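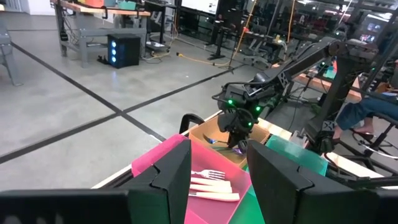 Visit Report: Open Day at the Solheim Robotics Workshop
Prepared for the Kitchen and Dining Services Group, Brider
16/01/2023

1. Purpose of the visit

Brider operates staff restaurants and school dining rooms, and the sorting of clean cutlery remains one of the tasks in our dish rooms that is done entirely by hand. In October the group was asked to find out whether two-arm machines had reached a point where a trial would be worth discussing. Solheim had announced an open day for food service operators, and four members of the group attended.

The party arrived in the morning and stayed until the close of the afternoon session. The program listed 12 operators besides ourselves, most of them from hospital catering. Visitors signed in at the front desk, received a short safety talk, and were asked not to lean on the tables or step over cables.

2. The workshop

Solheim occupies a single large hall with a polished concrete floor. Walking lanes and work areas are laid out in black tape, and robot stations stand in a row toward the back. The hall is bright and was quieter than the group had expected. Conversation was possible at normal volume beside a working station, a point that matters to us because our smaller dish rooms already carry a good deal of noise from the washers.

The morning talk covered the history of the workshop and its work with Zello, a supplier of dish room equipment that intends to sell the finished system. The talk ran long. Much of it concerned warehouse picking and had little bearing on our interests, although the section on maintenance was useful. According to the presenter, gripper fingers are treated as wear parts and are replaced on a fixed schedule. No price was given for a set.

3. The cutlery demonstration

The main demonstration concerned the sorting of mixed cutlery into trays. The station consists of two black arms mounted on opposite sides of a square table, with a green mat as the working surface. Each arm ends in a gripper with two parallel fingers. Cutlery is spread loosely on the mat, and the arms pick up the pieces singly and place them in small plastic trays of different colors. Sorting is by handle: pale handles go to one tray, dark metal pieces to another, and pieces with a blue metallic finish to a third.

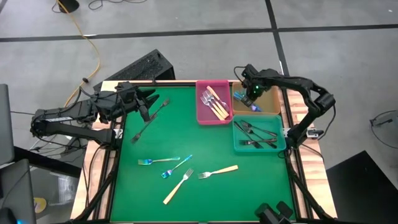
Both arms may work over the mat during the same cycle, and the control software, which Solheim calls Wumov, decides which arm takes which piece. The staff explained that this division of work had been the hardest part of the project. In early versions one arm would wait for the other far too often. The two arms now share the middle of the mat and give way to each other near the trays.

The group raised the following points during the session and received the answers given.

Speed. Solheim quoted a cycle of 32 pieces without stating a time for it. When pressed, the staff said that a trained person remains faster and that they would not publish a rate until the next version of the software is complete. The group considered this a fair answer, though it leaves us without a basis for costing.

Overlapping pieces. Forks that lie across one another are still a difficulty. The system is meant to separate them by sliding the upper piece aside before lifting it. We were told that heaps of the kind that come out of our own wash baskets are outside the present scope.

Cleaning. The arms are not rated for washdown. Any installation would have to stand on the dry side of the dish room, behind a splash wall. At least five of our sites have no such space.

Handling marks. One member asked whether the fingers scratch decorated handles. Solheim keeps a log of 159 test pieces and reports slight marking on 2 of them, both with painted handles. We asked for a copy of the log and were told that it would be sent.

4. Afternoon session

After lunch, visitors could speak with the engineers at the stations. Two of our members discussed staff training. Solheim expects a supervisor to learn the daily checks in one shift, with a second day for clearing faults. The other two looked at floor space. The table itself is compact – the clear zone around it is the larger part of the footprint, and the drawings we were given do not show it.

The group also asked about knives. Solheim sorts table knives at present and has no plans for kitchen knives or other sharp tools. Brider would not request this in any case.

5. Findings and recommendations

The group found the demonstration serious and well prepared. The machine handles single pieces on a flat surface, a narrower task than the one our dish rooms face each day. We do not recommend a paid trial this year.

We do recommend that Brider:

– send Solheim a set of our standard cutlery, including worn pieces, for testing;
– request the handling log and the full floor plan in writing;
– ask Zello whether a feeding unit is planned that would spread pieces before they reach the table;
– review the matter again after the next open day, expected in October.

Copies of the presentation handouts are held by the group and may be borrowed on request.

Related items
Visit Report: Zello Dish Room Equipment Showroom
Dry Side Storage: Survey of Brider Sites
Cutlery Replacement Guidelines, Revised
Notes from the School Dining Forum
Wumov Product Sheet (supplied by Solheim)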